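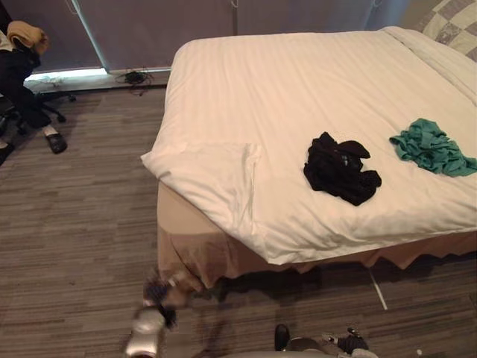
**Washing a white duvet cover with dark clothes that bleed: can it be saved?**

I have a king size cotton duvet cover, white with a faint woven stripe, bought from Esora two years ago. On Tuesday it went into the washer with a black sweatshirt I had only washed once before. Warm cycle, regular detergent. The cover came out with a gray cast over one half and two darker smudges near the buttons. It has not been in the dryer. I hung it over the shower rod and it's still damp.

The care label says machine wash warm, no chlorine bleach. The replacement price is 196 dollars, so I'd like to try something before giving up. I have white vinegar, baking soda and a tub of oxygen bleach powder at home. Water here is hard if that matters.

*posted by kirkimholm_laundry*

---

**danitz_row**

Don't put it in the dryer until you're happy with the color. Heat makes loose dye much harder to get out.

Use the oxygen bleach. That is a different thing from chlorine bleach and is normally fine on white cotton, but read the tub and try a corner first. What I do:

1. Fill the bathtub with enough warm water to cover the fabric. Use the hottest the label allows.
2. Dissolve the powder completely before the cover goes in. The tub will give an amount per gallon.
3. Push the cover under and leave it eight hours or overnight. Turn it over once or twice so no part sits folded the whole time.
4. Drain, rinse, and wash it alone with normal detergent.
5. Look at it in daylight. If it's better but not all the way there, repeat. 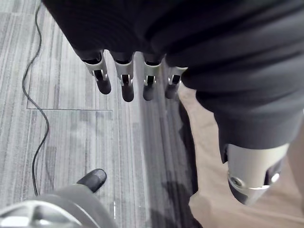
Mine took two soaks. The first one got rid of the overall gray and the second one got most of the smudges. Skip the vinegar, and don't mix it into the same water as the bleach powder.

Hard water does matter a little. Use the higher amount on the tub if it gives a range. I'm at 543 feet on well water and the low amount did almost nothing.

---

**Cassim50**

just buy a new one. or dye it navy, problem solved

---

**two_loads_a_day**

The soak above is right. If it doesn't finish the job, look for a color run remover in the laundry aisle. It's stronger and the box will say which fabrics it can go on. Check the buttons too, some of them yellow.

For next time, wash new black stuff by itself in cold for the first three or four loads, inside out. Color catcher sheets help with small amounts of dye but one sheet won't save a white cover from a new sweatshirt. Also a king cover fills up most home washers, so nothing else should be in there with it anyway. It won't rinse well.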